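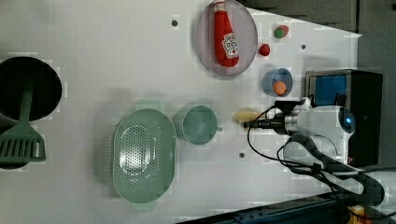

Tullen, Before Lunch

I was hired by Flodside to move a robot's hand with my own hand 3,000 times. The ad said "motion author." My mother tells people I write.

The job goes like this. I hold the controls, the arm does what I do, and the computer keeps a copy. One copy is an episode. When there are enough episodes, somebody in the Bogale office pours them into the model, and the model learns to put away a kitchen without me. I am paid by the hour to make this happen and have never once been asked how I feel about it.

The arm is called Tullen. There was a form for naming it and the form had a box for "reasons," which I left blank.

What the model wants, I was told in training, is variety. If the mug is always left of the plate, the model will learn that mugs live left of plates and go to pieces in a real home. So before each episode I mess up the table. It sounds easy. By the second week I had found out that I have about four ideas of what a mess looks like, and that I rotate them. Bogale noticed. They sent me a message that said, "Please be less tidy in your disorder."

I tried closing my eyes. I tried pretending to be my ex, a man who could lose a colander in a studio apartment. Those were the best episodes I ever made. They were marked "high value" and I got a gift card.

Also, the model wants mistakes, but good ones. A good mistake is when you miss the cup, stop, back up, and get it on the next try. A bad mistake is when you miss the cup and say a word. The word doesn't go in the data, but your hand does, and apparently the hand of a person who has just said a word is easy to spot.

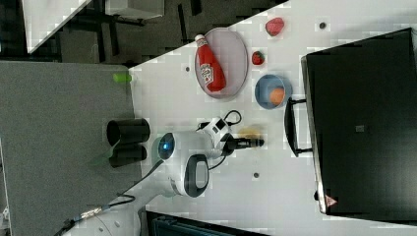
On Friday, July 13, 2018, I hit 2,999 and decided the last one should be nice. I don't know who I thought would notice. I had the ketchup on the plate and the orange thing in the blue bowl, and I sat there with Tullen's fingers pointed across the table, thinking about what I wanted to be remembered for. The strawberry, I thought. Everyone likes a strawberry.

I took it slow. I opened the fingers early, the way you hold a door for someone who is still too far away. I came down, closed, lifted, and carried that strawberry across the white table like it was somebody's ring. Then I set it in the bowl and let go, and my hands stayed up a second longer than they needed to.

The counter said 3,000. Then it blinked and said the target was 3,910.

I wrote to Bogale. Bogale wrote back that the customer, Pudon, had added a task – "general wiping" – and that my contract covered it under "related motions." They also said my last episode had been thrown out. Too long a pause at the start, and the system had marked me as idle.

So the counter went back to 2,999. I put the strawberry on the table again, somewhere I would never have put it, and picked up the controls.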